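Pillwood council finally voted on the ward map last night, and I stayed for all of it! Khadija Saber spoke for four minutes without notes – the best speech I've heard in that room. 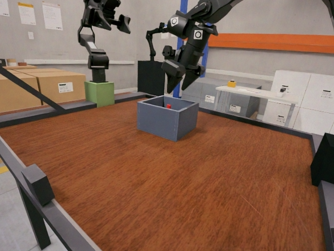

*A blue-gray bin on a wood-grain table.*

Emrys Beddoe wanted the vote moved to June. He lost by two. 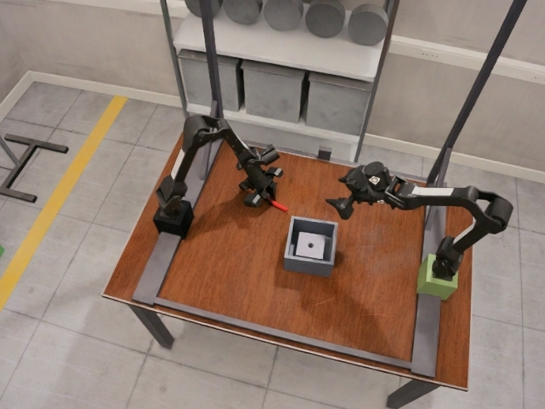
Then Jacqueline Caron read out the petition total, 113 names, and people clapped. I clapped too – loudly. 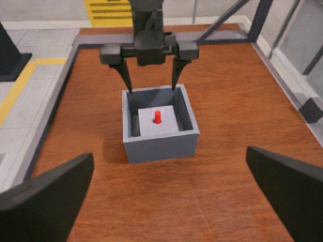

*The open box and the tabletop.*

Next up is the mayor's race, and I can't wait.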